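Vosia flat stock handling set

README, version 7

What the set covers

Vosia is a collection of short recordings of thin, flat pieces being picked up, turned, carried and put down again. It was put together for the Potora packing project, where dividers and backing sheets kept getting creased at the corners before they reached the box. There are 2,000 clips, sorted into 6 folders by task: lift, turn, stand, stack, slot and return.

The pieces are plain. Most are grey or tan, with no printing on them, and they were cut to size in the Vunari workshop. Offcuts were kept and used for the smaller sizes, so a few edges are rougher than others. Colour is a poor guide to material in these clips – some of the board has a slight sheen and can pass for metal under the ceiling lights. Go by the material column in the index instead.

A piece held at an upper corner and left to hang straight down is labelled "corner hold". A piece held partway along a side is an "edge hold". The label goes by where the piece is gripped at the start of the clip and doesn't change if the grip moves later on. 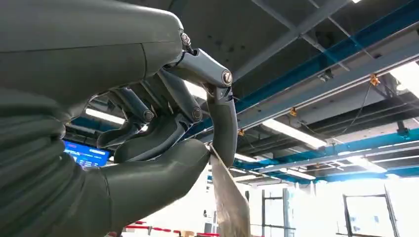

Folders and index

Each folder has its own index file, saved as comma-separated text. The columns are clip, task, material, size, hold and notes. Sizes are in millimetres, longest side first.

The stack folder is the largest, with 800 clips. Slot is the least tidy. Its early clips used a divider tray that was later replaced, and the notes column says "old tray" for those.

Known problems

Strip glare on bright edges can hide a bent corner.

Some return clips stop before the piece is back in the rack.

"Vishwakarma" in the notes is the name of the cutting bench, left over from the workshop labels.

Corrections go in the notes column. Please leave the clip names as they are.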